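Leave the middle of the road alone

Every few years somebody on a parish or town council proposes painting a white line down a road that has never had one. The argument is always safety. I have driven small roads for a living, delivering for Mathias and later for Beltis, and I think the argument is usually wrong.

A line tells a driver which part of the road is his. Once he has been told, he stops working it out. On a main road that is fine, as the lanes are wide enough for anything likely to use them. In an old street with a pavement on each side and a van near the kerb, there may not be two proper lanes to mark.
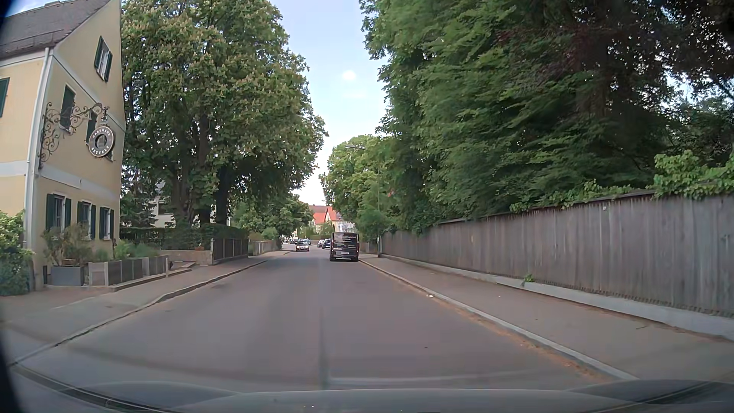

Without a line, two drivers who meet have to look at each other. One slows, the other moves over, and it is done in a couple of seconds. Cadi Gwilliam, who taught me to drive a van, called this manners. I would call it paying attention, and paint does not help with it.

There is also the cost. Our council was quoted 2385 pounds to line one lane, with 300 on top for signs while the work was done. Bleddyn Howells said at the meeting that this was cheap. It would be, if it were done once. Paint wears off and has to be done again, and the same money would have filled a good many potholes.

Country lanes are a slightly different case. There is less to meet and more temptation to go fast. A field on one side and woodland on the other can make a road feel wider than it is, right up to the bend.

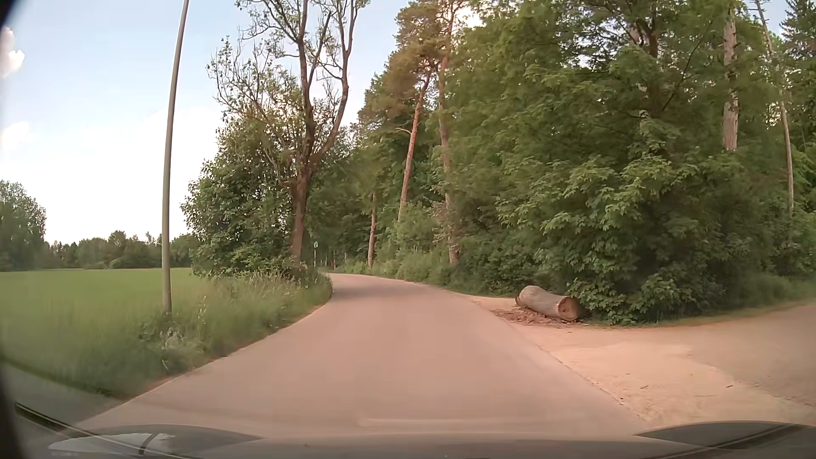 Ifor Nicholas, who wants the line, says drivers need it most at places like this, to stop them cutting the corner. I take the point. I have met people halfway across on a blind left-hander and did not enjoy it. But the ones who cut corners do it over white paint as well. What slows most people down is not being able to see what is coming, and tall grass and trees do that for nothing. 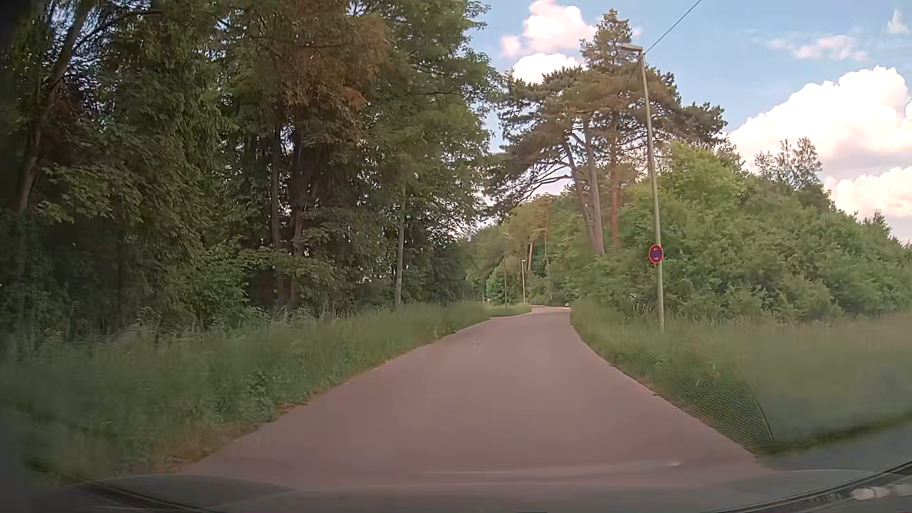 A lane through the trees, with no markings.

I would spend the money on edges. Clear the drains, mend the broken tarmac along the verge, and cut back whatever hides a sign. A driver who trusts the edge will use it, and that leaves room for the other car.

The same goes for streets with houses on them. Meinir Bevan lives on one that curves, and she was told a centre line would calm the traffic. She asked how, and did not get much of an answer. People there already drive as if someone might step off the pavement, which is how they should drive.
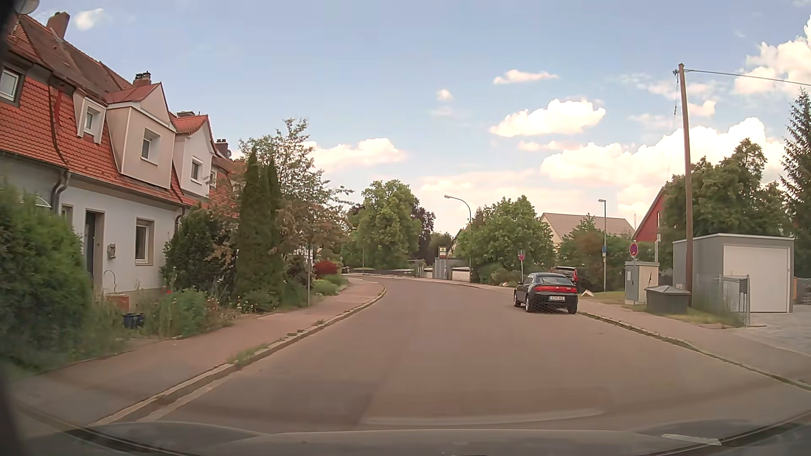 I am not against all paint. Junctions need it, and so does any road with enough lorries on it. If Ifor can show that a particular bend has a record of crashes, I will vote for a line on that bend. The proposal comes back in January, and so far it covers every lane in the parish. I will be voting against it.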